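Up before six again, and I don't even mind! Iveta's fiddle tune from last night was still going round in my head, the slow one from Štefanec, and I had it under my fingers by breakfast. Well, the A part. The B part has that odd skip down to the low string and I keep landing flat.

Orathai came over at ten with her accordion and we played it over and over until the dog left the room. She hears chords in it I never would have — a minor one right in the second bar, so good.

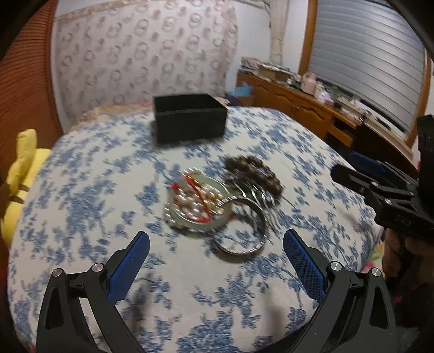 Pearl beads on red string, and the brown wooden bracelet.

We've got a slot at the Jirnurow dance in April, fifteen minutes, and now we're arguing happily over the set. I want to open fast. She wants the waltz. Must order rosin, and ask Iveta whether the repeat goes twice or three times.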